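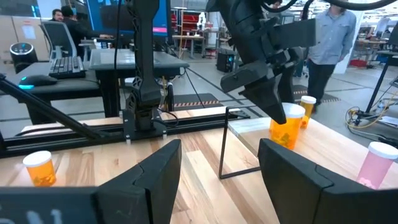 # Small bottles, small shelf

Welcome to the pill bottle page of the Gadstead gallery. I have collected empty and half-empty medicine bottles for many years, and now there are 142 of them at home. Most came from the old Koskela pharmacy when it closed. I like very much the orange ones, but the pink and green ones are more difficult to find, so I keep them with special care.

The photos on this page show only a few from the collection, on the light wooden table and on the little shelf with black metal legs. If you click on a photo, it becomes larger.

## Many colors together

Pink, blue-gray, green and orange, all with round white caps. The green and the teal-green look almost the same in a photo, but please compare them, one is standing in front of the other.

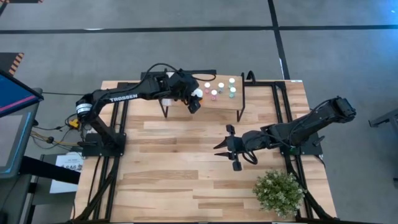
## Amber and pink

Two bigger bottles stand on the table, with more of them on the shelf behind. The pink one is narrower, its cap has ribs, and two white pills lie at the bottom. I find the darker magenta color around its base the most beautiful detail.

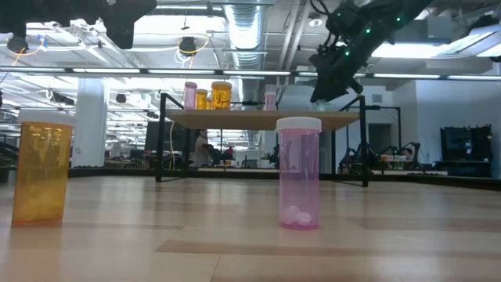 ## Next pages

The glass bottles are on page 12. New photos will be added in July. If you have a blue bottle to exchange, please write to me through the Gadstead contact form.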